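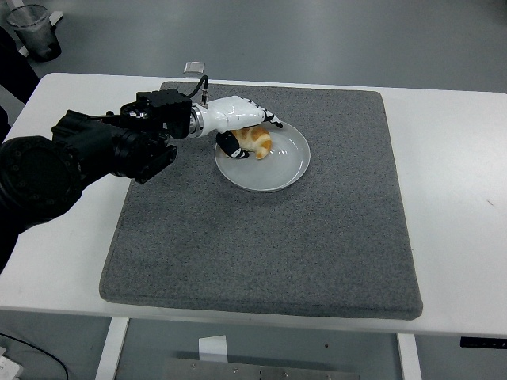

Croissant on a white plate, gray mat underneath.

A few posts on laminated dough, because I keep getting the same questions in my messages. I baked for a living for 3 years at a small place called Altıntaş and now I only do it at home, mostly on weekends.

Start with the butter. Most trouble people have with croissants is butter trouble. It has to bend without cracking and it can't be greasy. If you press a thumb into it and it leaves a clean dent, go ahead. If it snaps, leave it on the counter ten minutes. If it smears, back in the fridge.

I buy the Dendel butter when the store has it. Any butter with a higher fat content will do. Regular sticks work too, they just carry more water and the layers come out a bit less distinct. Don't let that stop you.

The dough itself is boring. Flour, milk, water, sugar, salt, yeast, a little soft butter. Mix it until it comes together and then stop. You are going to roll it so many times that the gluten will develop whether you want it to or not. Overnight in the fridge, wrapped flat, in the shape you want to roll it in.

That last bit took me a long time to learn. I used to chill it in a ball and then fight the ball into a rectangle the next morning. Flatten it the night before.

Folds. I do one double and one single. Eylül Değirmenci, who trained me at Altıntaş, did 3 singles and would not discuss it. Hers were better than mine for the first year, so I kept quiet. More layers is not always better. Past a certain point the butter gets so thin it soaks into the dough and you have made brioche.

Rest between folds: half an hour in the fridge at least, longer in summer. If the dough springs back when you roll it, it isn't ready. Put it away and do the dishes.

Flour on the counter, but brush it off before you fold. Loose flour trapped between layers stays there and you'll taste it.

Cutting. Use a long knife or a pizza wheel and press straight down. Dragging the blade seals the edges together. Tall narrow triangles give you more turns when you roll them up. Trim the sides first — the trimmings go in a muffin tin with cinnamon sugar and those are for whoever is in the kitchen.

Proofing is where I see most home bakers quit too early. The recipe says 2 hours, the kitchen is cold, and they go in the oven at 2 hours anyway. Then the butter runs out all over the tray. Shake the tray gently. If they wobble, they're done. On a Tuesday in October mine took most of the morning.

Don't proof anywhere too warm, either. Butter melts before yeast gets really comfortable. I put mine in the oven with the heat off and a mug of hot water on the bottom rack, and change the water once.

Egg wash twice, thin coats, and keep it off the cut edges. Egg on the cut edge glues the layers shut.

Oven hot to begin with, then turn it down once they've puffed. Bake them darker than you think. A pale croissant is often raw in the middle and goes limp by the time the coffee is made.

Let them cool before you cut one open. I know. The inside is still setting, and if you cut it hot it squashes into paste and you'll think you did something wrong.

Somebody asked about freezing. Yes, after shaping and before proofing. Freeze on a tray, then bag them. Take them out the night before, leave them on the counter covered if your kitchen is cool, bake in the morning. Two weeks is fine. After a month the yeast starts to give up.

Somebody else asked what it costs. I have not worked it out and I don't plan to. The bakery on the corner by the Zaltonmont stop sells good ones and there's no shame in that. I buy from them when it's hot out.

Day-old ones: split, a little syrup, almond cream inside and on top, back in the oven until the top is brown. I like these more than fresh. Eylül does too, she'd hide a few on Saturdays so there would be some left.

That's most of what I know. Pain au chocolat is the same dough with less rolling up, so I'll do a separate set of posts on the shaping when I've got a batch going.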